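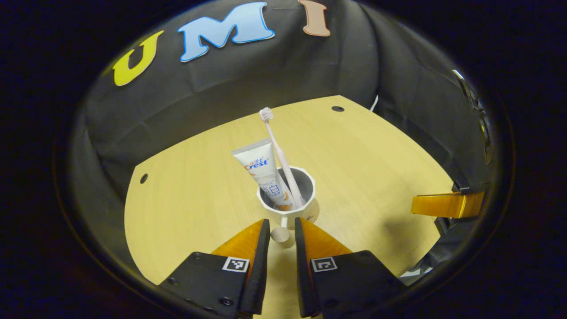 When Killian Huet moved into his grandmother's weatherboard at Skinley, the bathroom had one power point, a cracked basin and no storage to speak of. He gave himself up to $1000 to fix it.

Most went on plumbing. The basin came secondhand from Guster, a salvage yard two hours inland, and its owner, Frøydis Sæther, threw in a pair of brass taps. The tiles stayed. They are a faded green — his grandmother chose them — and only seven needed regrouting.

Storage was the last job. Huet had wanted a mirrored cabinet, but the wall behind the basin is old fibro and he didn't want to drill it. He keeps the toothbrush in a cup and the towels in the hall cupboard. The window gets painted in February.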